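A fruta que sai do saco

Por Annunziata Bellini

Na casa onde cresci, a fruta chegava em novembro e ficava em todo o lado. Vinha em caixotes, de um tio que tinha tangerineiras, e a minha mãe espalhava-a pelas superfícies disponíveis: o aparador, o peitoril da janela, a cama do quarto de hóspedes, que raramente tinha hóspedes. Só comecei a perceber a lógica quando tive a minha própria casa e a minha própria fruta estragada, quase sempre no fundo de um saco.

A maior parte de nós compra bem e guarda mal. Escolhemos cada laranja com cuidado, apertamos, cheiramos, devolvemos a que tem uma mancha, e depois chegamos a casa e deixamos tudo no saco fechado até ao fim da semana. A peça que ia por baixo leva o peso das outras. A humidade não tem por onde sair. Quando aparece o bolor, já passou para as vizinhas.

Orla Foley tem uma mercearia em Tutadside há 26 anos e faz a triagem todas as manhãs, antes de abrir. Passei lá dois dias a vê-la trabalhar. Ela despeja a fruta sobre panos grossos, separa por tipo e depois por estado, e só então decide o que vai para a montra, o que fica para sumo e o que leva para casa. Tem as mãos rápidas e fala pouco enquanto o faz. «As pessoas olham para a cor», disse-me. «Eu olho para o pé.» 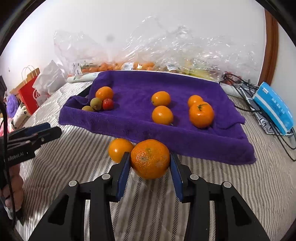 O pé é o ponto onde o fruto estava preso à árvore, e diz bastante sobre o que vem dentro. Verde e firme, é bom sinal numa tangerina; escuro e mole, convém comê-la depressa ou abri-la para ver. A pele engana mais. Uma mandarina grande pode ter uma pequena cicatriz verde no topo, uma mancha acinzentada logo abaixo e zonas mais claras e raspadas de um dos lados, e isso, só por si, não chega para a rejeitar. Muitas marcas vêm do vento, que faz o ramo roçar no fruto ainda pequeno, e não passam da casca. Orla só as põe de lado quando cedem ao dedo.

Depois há a questão do apoio. Uma mesa dura serve para laranjas, que aguentam quase tudo, mas a fruta madura fica marcada no sítio onde pousa. Um pano turco dobrado nas margens resolve o problema sem gastar dinheiro: amortece, impede que as peças redondas rolem e vai à máquina quando apanha sumo. Na mercearia usam-se panos da Van Damme, comprados há anos e já sem cor definida. Em casa serve qualquer toalha de rosto reformada, desde que tenha sido lavada sem amaciador, que deixa cheiro.

Eu faço a separação em cima da cama. Tenho uma cozinha pequena, e o tampo livre mal dá para uma tábua de cortar. Estendo a toalha, levanto-lhe as bordas e ponho dentro o que precisa de cuidado. Os citrinos mais rijos ficam de fora. No fim sacudo a colcha e levo tudo para as taças.

As taças são outro assunto. Durante muito tempo tive uma funda, de vidro, muito bonita, onde cabiam quatro camadas. As de baixo nunca viam a luz e eu só dava por elas pelo cheiro. Troquei-a por duas travessas rasas, uma para o que se come já e outra para o que ainda espera. A segunda fica mais longe da porta - a distância conta, quando se tem filhos. 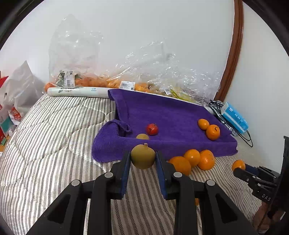

Pode guardar-se tudo junto, citrinos e o resto?

Por um dia ou dois, sem grande problema. Para mais tempo, é melhor separar. As peras, as maçãs e os kiwis libertam etileno à medida que amadurecem, e esse gás acelera a maturação de outros frutos próximos. As laranjas e as tangerinas já não amadurecem depois de colhidas, mas não ganham nada com a companhia e vão perdendo frescura. Quem quiser apressar um kiwi duro pode fazer o contrário e fechá-lo num saco de papel com uma maçã.

Quanto a lavar, Orla é inflexível: só na hora de comer. A água que fica no pé é um convite ao bolor. Eu lavava tudo à chegada, por hábito, e deixei de o fazer depois da visita. As travessas, essas sim, passo por água e detergente todas as semanas (uso o Clinex, que é o que há debaixo do lava-loiça) e seco-as bem antes de voltar a enchê-las.

O frigorífico ajuda os citrinos quando a casa está quente. Em agosto guardo as laranjas na gaveta de baixo, num saco de rede, e tiro-as na véspera, porque frias dão menos sumo. No inverno deixo-as cá fora. Os frutos pequenos e delicados vão sempre para o frio, numa só camada, com papel de cozinha por baixo.

Há quem prefira equipamento próprio. A Tekex vende uma fruteira de três andares, com grelha, que custa 40 euros e cumpre o que promete, embora ocupe meia bancada. Orla tem uma em casa, oferecida pela irmã. Usa-a para as cebolas.

Na segunda manhã em Tutadside, ajudei a esvaziar os caixotes. Aprendi a pegar nas tangerinas pelos lados, com pouca força, e a rodá-las uma vez antes de as pousar. As que tinham folha iam para a frente, porque se vendem primeiro. As outras seguiam para trás, sem folha e igualmente boas, e foi dessas que trouxe um saco para casa. Comi a primeira no comboio.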